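## 5. Recording demonstrations: cup-to-cup pour

This section applies to the single-arm Gestside station. Complete the safety check in Section 3 before enabling the arm.

### 5.1 Preparing the table

1. Place the fabric pad flat on the table, within reach of the arm. Smooth out large folds.
2. Stand two light blue ribbed cups upright on the right half of the pad, open ends up. Leave enough space between them for the gripper fingers.
3. Leave the brick baseplate and the push-button boxes on the left side of the table. They belong to other tasks in the Studura set and serve as background for this one.
4. Keep the plate of metal parts at the back right, off the pad.
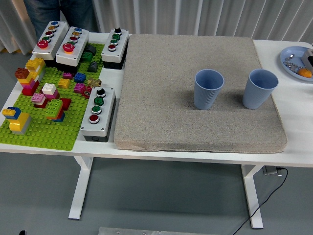
5. Vary the cup positions between episodes. A policy trained on a single layout learns the layout. Move each cup by at least 3 cm, and swap the two cups every five episodes.
6. Enter the task name and operator initials in the Akpalu recorder. Do not reuse an episode number, even if the earlier episode was deleted.

> **Caution:** Do not move cups by hand while the arm is enabled. Pause the recorder, disable the arm, then reach in.

### 5.2 Recording an episode

1. Return the arm to its start pose and press **Record**. Hold still for two seconds.
2. Close the gripper on the source cup. Stop closing when the wall begins to flex.
3. Lift the cup clear of the pad and bring it beside the target cup.
4. Tilt the source cup until its mouth points toward the target. Keep the rims close without contact.

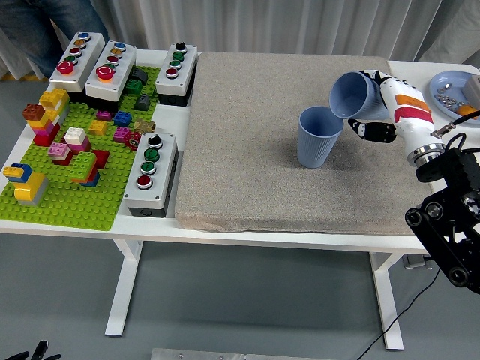 *Figure 5-2. Source cup tilted toward the upright target cup (step 4).*

5. Hold the tilt for two seconds, return the cup to upright, and set it down on the pad.
6. Open the gripper, withdraw, and press **Stop**.

**Note:** A full episode takes about 88 seconds for a new operator. Do not rush to shorten it. Pauses at the start and end are trimmed automatically.

### 5.3 Accepting or rejecting

Mark the episode **Reject** if the target cup tips over, the source cup slips in the fingers, or the arm touches the baseplate. Slow or uneven motion alone is not grounds for rejection. Recovered errors, such as a second grasp attempt, are kept and tagged `retry`.

Send questions about tags to Dela Antwi. Report recorder faults to Kamlesh Katiyar with the episode number and the log file.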